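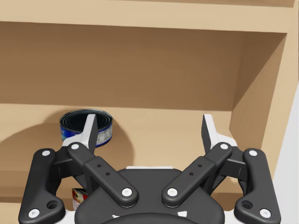
Figure 1. Compartment of a light wooden shelf unit with a gripper, computer render.

Who sweeps Kinovgate? Street cleaning and the Tuka app
Project report, Urban Work module
Submitted May 13, 2022

1. Why we chose this

Last September the district of Kinovgate handed its street cleaning to a contractor, Drendudum, and at the same time residents were told to report litter through an app called Tuka. The leaflet that came through our doors promised cleaner streets and "a better deal for the people who look after them". We wanted to know if either half of that was true. Two of us live in the district and had not noticed much change, so we should admit that we started out doubtful.

2. What we did

We talked to nine sweepers who work the streets near Adeyemi Market, mostly during their tea break, when they sit along the wall behind the fish stalls. We had asked Drendudum for permission to interview people at the depot and got an automatic reply. A second request got the same one. The talks by the wall were short and we took notes by hand, as several people did not want to be recorded.

We also filed reports on Tuka ourselves and kept a list of what happened to each, and we read the public page where the app shows complaints for the market area. On the day we copied it out there were 129 entries.

Nine people is a small group. They were the ones willing to talk to students, and the early shift is missing altogether because none of us got there before it ended. Nothing below should be read as speaking for all the sweepers in the district.

3. The work as they told it

Under the old arrangement each sweeper had a fixed stretch and kept it for years. Some knew which shopkeepers would put boxes out late and which drains would block first in heavy rain. Now the stretch can change from one week to the next, depending on where reports come in. One woman said she had been moved off a lane she had swept since her son was small and sent to the office blocks, where she thought there was very little to sweep. The office workers have the app, she said.

Pay was harder to pin down. Most told us the hourly rate had gone up a little. They also told us that brooms and gloves, which used to be given out, now have to be signed for, and that a lost one comes off your wages. We could not check this with the company. If it is true, then "a better deal" depends a good deal on how long a broom lasts.

The old brooms, with the long handle and stiff twigs, are still in use, although the uniform is new. Two men said they had bought theirs themselves because the plastic ones skid over wet leaves.

4. The app

We sent in 19 reports. Five were marked "resolved" by the next morning. We went back to look at all five, and at two of them the rubbish was still there, in one case the same mattress in the same position. It is possible that "resolved" means something else inside the company, such as "passed on". The help page does not say.

The public entries bunch heavily in the streets with newer flats. Roughly half of those we copied out came from there, though anyone who walks both areas can see that the market makes more mess. We think this shows who has a phone with data on it and the time to complain. It does not show where the litter is. The contractor's own leaflet uses the same entries as a map of "need", and sweepers are then moved to match.

Our tutor pointed out that the early reports in any new system are uneven and may settle down. That may be so. We would want to see another year of entries before believing it.

5. What we would say to the district

Publish what "resolved" means. Let the sweepers mark jobs themselves, as they are the only ones who see every street. Keep at least part of each person's old stretch fixed, and give out the gloves.

6. Problems with this report

Our notes on pay do not agree with each other and we have left the sums out. We never saw a contract. One of our Tuka reports was a duplicate sent by mistake, and we have counted it, as the app did.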